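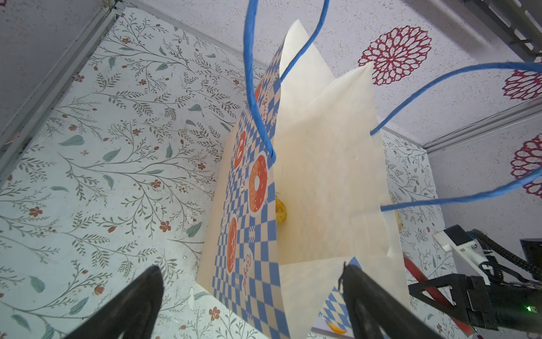
Torkstead counter says labels are still coming out blank on the second printer, can we please call instead of emailing, phone is next to the register.

Called. Labels are for the bag orders, picked up at the side window. Printer 1 fine, printer 2 feeds but no ink on the label. Store opened the ticket as "printer dead". Not dead — power light on, feed button works.

Status: open
Priority: was low, bumped to high
Site: Torkstead
Also affected: Grurkau (maybe, see further down)
Opened: November 2019

First pass
- turned off and on, no change
- swapped USB cable with printer 1, no change
- self test page from the printer itself: blank
- so not the register, not Sturnetti

Asked them to open the lid and read me what's on the roll. No part number on the core. Asked them to scratch a label with a fingernail. No mark. Scratched one from printer 1, dark gray line right away. So the roll in 2 is not thermal stock, or it's in upside down. Had them flip it. Still blank, and now it sticks to the roller. Flipped back.

Took a roll from printer 1's box and put it in 2. Self test prints. Good.

Wrong rolls came from Kaewsai, last delivery. Box has the right size on it but plain paper, for ribbon printers. Store has 6 boxes of them. Told them to tape the boxes shut and write DO NOT USE on top, will get a return number.

Reopened same day
Prints now but the order number is cut in half and every other label is skipped. Should have seen that coming — they held down the feed button while swapping rolls and it recalibrated on the bad stock.

Fix:
Lid closed, good roll in.
Hold feed until the light blinks 2 times, let go.
It spits out a few blanks, normal.
Print test from Sturnetti, Settings > Devices > Labels.

Did that. Position ok, skipping gone. Order number still cut off on the right.

Checked the template. Somebody set the width to 104 on printer 2, which is the full print head, not the label. Copied the settings over from printer 1 and saved. Had to save twice, first time it went back to the old value. That's the known Sturnetti thing, log out of the back office before you check it.

Test with order 1530: full number, pickup time, item lines all on the label. Store happy.

Grurkau
They got the same delivery. Haven't opened it yet. Left a mesage to do the fingernail test before loading anything. No call back so far.

To do
- return number from Kaewsai, asked, waiting
- right rolls to Torkstead, they have enough for the weekend if printer 1 and 2 share
- put the scratch test in the store binder, page on printers is way out of date
- ask Sturnetti agian about the double save

Update: Kaewsai sent the return number, forwarded to the store. Replacement goes out with the next truck, both sites. Grurkau called, same plain rolls, none loaded. Added their boxes to the return.

Leaving this open till the new rolls are in and tested on both printers. Don't close it from the queue.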